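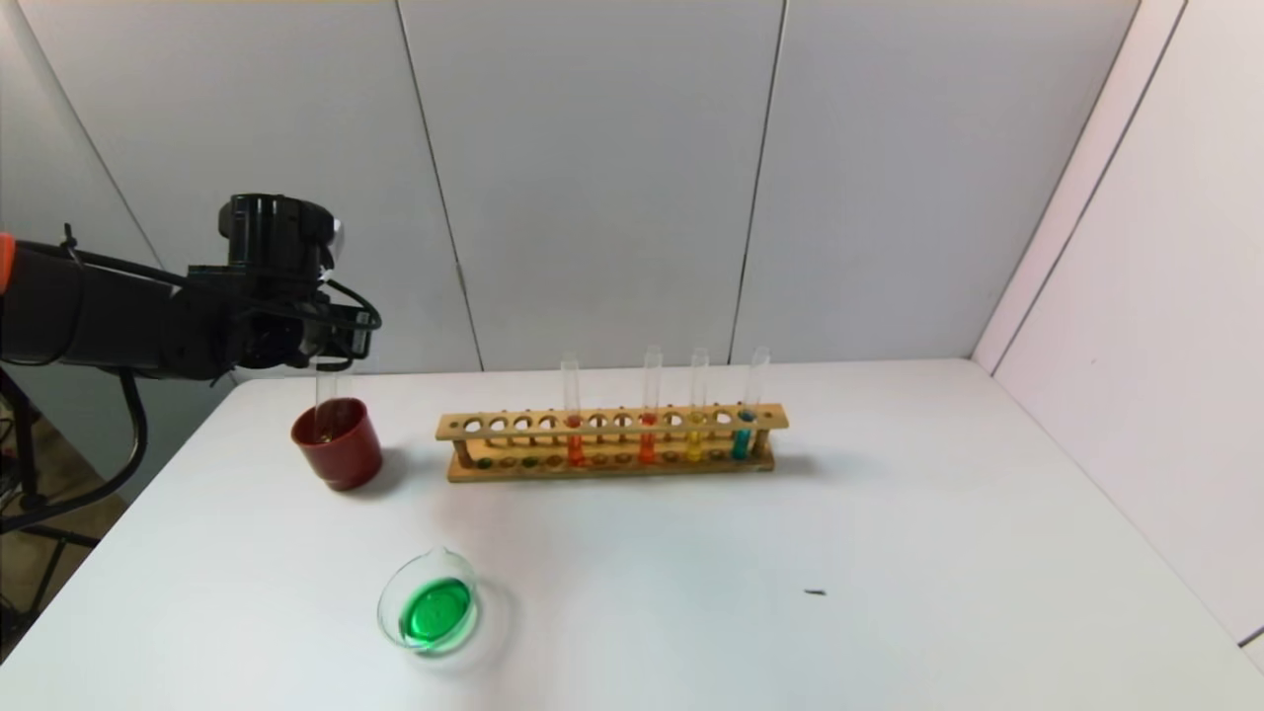
Many people write to us and ask if a robot can already wash and put away small glassware, at home or in a workshop. My answer at Weldu is always the same: choose one small chore and try it before you spend money. In this guide I use the chore of sorting tubes, and I follow the steps that Etenesh Alemneh and I wrote down in September. A glass tube held over a red cup, with the rack to the right of it, looks simple, but for a machine it is three separate problems: holding, moving, and letting go.

## Step 1. Prepare the table

Use a plain, light surface and take away everything the chore does not need. Put the rack near the back, parallel to the table edge. Leave free space in front of it for the hand to turn. Use colored water, so you can see from a distance which tube is in which hole.

## Step 2. Check the hand before the arm

Open the fingers fully and look at the pads. Clear glass is slippery, and smooth pads will let a tube turn. Clean the pads with a dry cloth before each session. 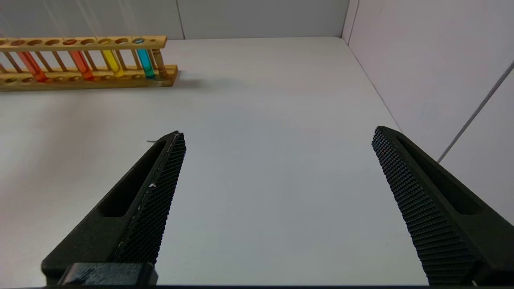

*Fingers open, with the grid of small bumps on the inner pads. Four tubes in the rack.*

Set the closing force low and raise it slowly. In our trials at the Merport workshop we broke 2 tubes on the first day, both from too much force. We now begin every test with plastic tubes and change to glass later.

## Step 3. Teach one place at a time

Begin with the hole that is easiest to reach. Do 10 attempts there and write each result in a notebook. Only then go to the next hole. A tube can stand a little crooked in its hole, so test with leaning tubes also.

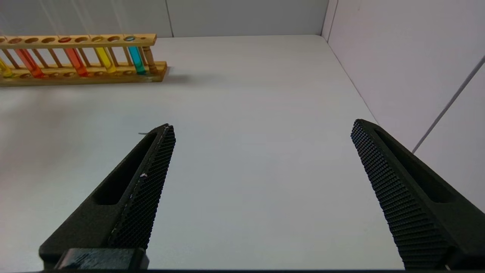

*Orange, yellow and turquoise tubes among empty holes, seen from the hand.*

Tekle Gebremichael at Wurura gave me good advice here: do not help the machine with your own hand. If you straighten a tube, count the attempt as failed.

## Step 4. Compare with a person

Measure the time for the full rack, first with the machine and then with a patient colleague. Our machine needed 32 minutes. My colleague needed 4, and she was also talking on the phone. 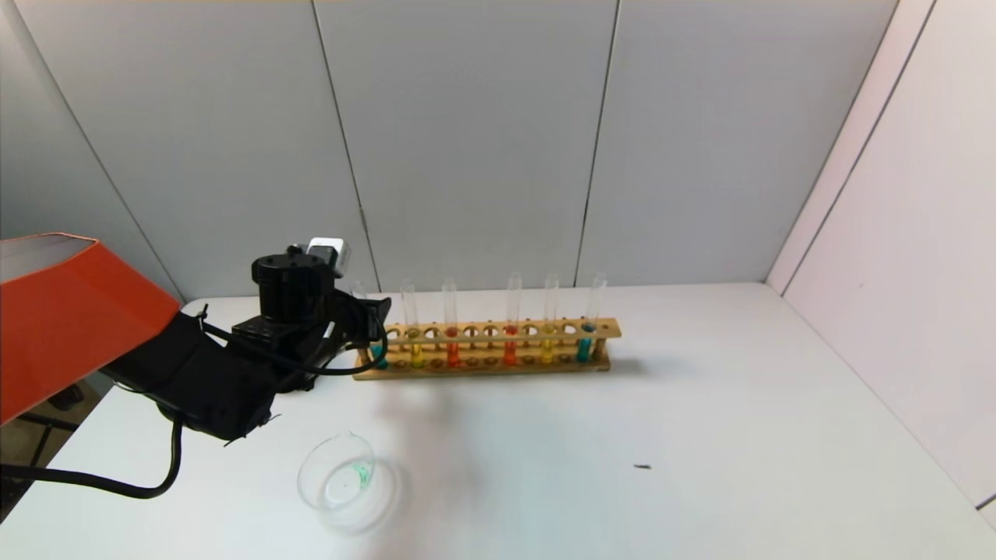

The time is not the only thing to compare. Write down how often a person had to stop the work, and how much liquid was spilled. For a shop that does the same rack all night, a slow machine can still be useful. For a kitchen, where the glasses are different every day, I would wait.

## Step 5. Keep the notes

Save the settings with the results, on the same page. We use the Rastora log sheet, but any table with columns for force, hole, result and remarks will do the job. When you change the pads or the tubes, start a new page and repeat from Step 2.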